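Setting the Table: A Student Team at Stistthorpe Teaches Two Arms to Handle Dishes
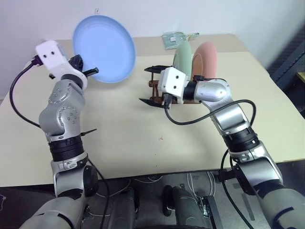

Why would a college robotics class spend most of a year on putting away plates?
Because the task is harder than it sounds, and because a student can judge the result without an instructor. A plate is thin, smooth and wide, and it must arrive at the rack at the correct angle. Those conditions bring together nearly everything the course is meant to cover.

The Applied Automation course at Stistthorpe College admits its students in January. By the time the fall term opened on 21 September 2020, the present class had moved from written exercises to full sessions at the bench, working with a pair of arms, a set of colored plates and a wooden dish rack. The light blue plate is lifted by the left arm and held upright above the table, while a green plate and a pink one stand in the rack on the other side.

The course is directed by Wilma Van Loon, who came to the college after a long career in packaging machinery at Geerts. She requires each team to write out the whole task in plain language before any member touches the controls.

"Students arrive wanting to write code," Van Loon said. "I ask them first to put away a plate by hand, slowly, and to tell me what each wrist is doing. Most of them need several tries before the description is any use to a partner."

Teams of six share the bench. Two students guide the arms through the motion while the others keep the log, reset the table and review the recordings from the previous session. Roles change at every meeting, under a rule adopted after an early class in which the same students drove the arms all term and the rest learned very little.

A team is expected to submit 300 complete attempts by the end of the term. An attempt counts whether the plate reaches the rack or not, provided the log states what took place. Last year's strongest team handed in 400, and its notes on failed attempts are now assigned reading.

Much of the discussion at the bench concerns the grip. Fingers that close too near the center of a plate leave little room to lower it between the posts. Fingers that close too near the rim allow it to swing. Students are encouraged to settle such questions by trial and to record the position they chose.

The college measures progress against a yearly meet at Lundau, where teams from several schools run household tasks under a time limit. Stistthorpe has entered the dish event twice. In its first appearance the team withdrew after the opening round with a software fault. In its second it finished in the middle of the field, having lost time on the approach to the rack.

The rules for the coming meet allow both arms to be used on a single plate, and the class is divided on the matter. One team favors a transfer from the left arm to the right. Another prefers to keep the plate in one gripper throughout and accept a longer reach.

Van Loon has declined to choose between them. Both methods will be tested on the same bench, with the same plates, and the logs will be read aloud to the full class before an entry is filed.

Graduates of the course have gone on to technical posts at Skekurville and elsewhere in the region. Applications for the next class are accepted through the college admissions office, and previous experience with robots is not required.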